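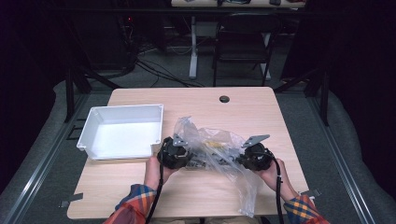
The equipment request for the next budget year goes in at the end of August, and the largest line on it is a second pair of hand-held grippers. We have one pair now, which means one person works at a time and everyone else waits for the table. Most of the work planned for this year is with clear plastic bags, and they are slow going. A bag bunches up between the two grippers, throws back the light, and whatever is inside it is hard to make out, so each task takes longer than we budgeted for last year.

Two suppliers sent quotes. Heden wants $1,407 for the pair with cables and spare finger plates. Curko came in at $1,237, but spare plates are extra at $318 a set, and we would need one set at the start. That puts Curko at $1,555, so the request will name Heden unless Curko revises its price.

We are not asking for another table frame. The Dalisay group has offered us one it no longer needs, and we only have to pay for moving it. Trays and bags will keep coming out of the general supply account.

If your project needs time on the second station, send your expected hours to Crisanto Manalo. Please include any special finger plates you will want, as those have to be on the same order.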